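Prison visits should be easier to book than a holiday

My brother served most of his sentence at Stirby, which holds 539 men and sits at the end of a road with no bus after four in the afternoon. I visited him when I could. I want to argue that visits should be treated as a basic part of what a prison does, and paid for and measured like one. At the moment they are treated as a favour.

Start with the booking. At Stirby you book through a system called Fleta. You need the prisoner's number, his date of birth, the details of every visitor and a form of identification for each adult. If one field is wrong the request goes back to the start, and you may not hear about it for days. There is a phone line as well. It opens in the mornings, when most people with jobs are at them. I used to ring from the stairwell at work and get through perhaps one time in three.

Then there is the distance. Men are moved according to where there is space and what category they have been given, and where their families live comes a long way down the list. My mother's round trip to Stirby was almost 200 miles. She took two trains and then a taxi from Lamptey station, shared if there was another family on the platform, paid for alone if there wasn't. There is help with travel costs for people on certain benefits. She was just above the line, so she paid all of it, and then she paid again for tea from the machine.

The visit itself was meant to last two hours. It never did. You queue to be checked in, queue to be searched, queue for the dog, and wait in a room with no clock until the hall is ready. The time spent doing this comes off the visit. If there is an incident on a wing, or too few officers on shift, everything starts late and still finishes when it says on the sheet. One Thursday we had thirty-five minutes. The officer who told us was polite and plainly embarrassed, and I don't blame him for it. He hadn't written the rota.

I know the argument on the other side. Visits are a way in for drugs and phones. Searches take time because they have to. Staff are short everywhere, and if a governor has to choose between the visits hall and the wings, the wings will come first. I accept all of that. A prison that isn't safe is no good to the men inside or to the people who work there.

But the same prison will tell you, on a poster in its own entrance, that men who keep in touch with their families are less likely to come back. Everybody in the system seems to believe this. I have never met an officer who didn't. If it is true, then a cancelled visit has a cost, and somebody ought to be writing that cost down. Stirby could tell you how many meals it served last month. I asked how many visits had been cut short and was told that the figure was not collected.

The visitors' centre outside the gate is run under contract by a firm called Cernisine. The staff there were kind, and one of them once found my mother a chair when there were none. The contract, as far as I can make out, pays for opening hours and cleaning. It doesn't pay for anyone to chase a booking, or to ring a family in the morning to say that the hall is closed so that they don't set off. We found out at the gate, twice.

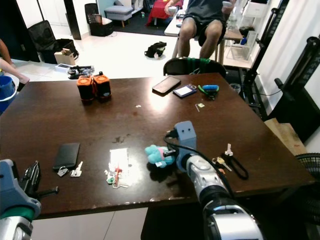

Keys, a phone and a small soft toy on a table.

Children have it worst. They get up in the dark, sit through the journey, and are then asked to keep still and quiet in a queue designed for adults. I saw a girl of five or six told she could not take a drawing in to her father. There may well have been a good reason for the rule. She had no way of knowing it, and her mother had no way of knowing the rule, as it wasn't on the booking page or in the email.

None of what I would like to see is expensive. Start the clock on a visit when the visitor sits down. Send a text when a session is cancelled. Keep the phone line open until seven on two evenings a week. Put the full list of what can and can't be brought in on the page where people book, and keep it up to date. Publish the number of visits that were cancelled or cut short, every month, for every prison. And when a man asks to be moved nearer to his family, give him an answer in writing with a date on it.

My brother is out now and doing all right. He says the letters mattered more than the visits, because the letters always came. My mother still has the taxi firm's number in her phone.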